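Lostimwood Mending Room Opens Its Doors for a Second Winter
11/07/2013

The mending room at the old Lostimwood schoolhouse is open again, and if the first evening is anything to go by, it is going to be a lively winter! Every chair was taken before the kettle had boiled, and people were still coming up the steps with shopping bags full of split seams, moth-eaten sweaters and at least one very tired tablecloth.

For anyone who missed it last year, the room is a place to bring clothes and household linens that need fixing and to learn how to fix them yourself. There is no charge. Thread, needles, pins and a big tin of odd buttons are provided, and there are 6 sewing machines to share, two of them treadles that came with the building. The schoolhouse went up in 1923 and the upstairs classroom still has its tall windows, so the light is wonderful until late afternoon. After that the lamps come on and it gets very cozy.

Kelly Whitlock, who started the whole thing, spent the summer reading through the notebook where visitors write down what they brought. "We mended 366 things last winter," she said. "I added it up twice. I thought it would be maybe half that. And so many of them were coats! People love their coats."

New this year is a darning corner run by Getachew Birhane, a retired tailor who had a shop in Plallport for many years. He teaches a woven darn that lies so flat you have to hunt for it with your fingertips, and he is wonderfully patient with beginners. On opening night he had a table of teenagers working on the heels of their own hiking socks, and they stayed right up to closing. He is also happy to talk about linings, which he says most people are scared of for no good reason (we are among them, and we have signed up).

The Alemayehu bakery sent over two trays of honey bread for the opening and has offered to do the same for the last session in March, when there will be a display of the season's best repairs along the hallway wall. Anything goes for the display. Visible patches in loud colors are very welcome, and so are repairs where you can't tell anything was ever wrong.

There is still a need for fabric scraps, especially plain cottons and light linens in browns, tans and creams. Those went first last year, because they blend in behind worn spots on work pants and aprons. Pieces don't have to be ironed or neatly cut. Please wash them before you bring them in, and leave them in the basket by the coat hooks.

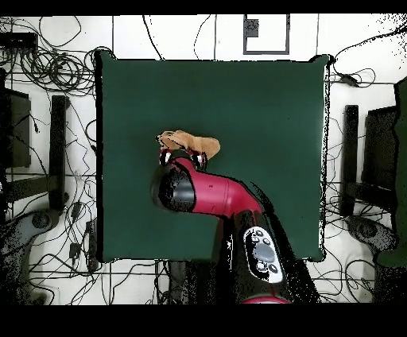 Hours and What to Bring

The room is open from 4 in the afternoon until 8 in the evening, once a week through the end of March, with a break over the holidays. Classes in the darning corner are limited to 12 people, so put your name on the sheet at the Preteck hardware counter if you want a seat. Drop-in mending needs no sign-up at all.

Bring the item, clean, and any spare buttons or matching thread you happen to have. Use the side door on the orchard side, as the front steps are being repaired. Parking is in the gravel lot behind the church.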